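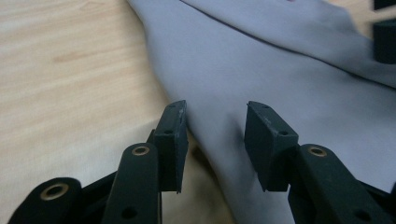

Keeping the grip

The hand grippers at Plumden's workshop in Usdale get looked at before anyone folds anything. The pads come first. A chipped corner on the top edge is left alone, but a lip that has bent or worn down means a new pad, as the lip is what slides under a layer of cloth.

Plumden uses the grippers to record how people pick up and fold fabric, and the recordings go to train the folding cell at Keskinen, a laundry on the other side of town. A good shift gives around 600 picks. The linkage is checked every 1,000.

That check takes two people at Plumden's bench. One holds the arms half open while the other rocks each link sideways and feels for play at the bushings. A loose one is pressed out and replaced, and so is its partner on the opposite arm. Then the pads are closed on a strip of paper – if it pulls free at one end, the pad is sitting crooked and its screw gets backed off and reset.

Lint was the big problem last July. It packed into the joints and the fingers began closing late, which spoiled seven days of recordings. The joints are now brushed out dry at every break. Oil was tried once and left marks on the cloth.

Spare pads come from Movdale and are kept in a drawer under the bench, lefts and rights in separate trays.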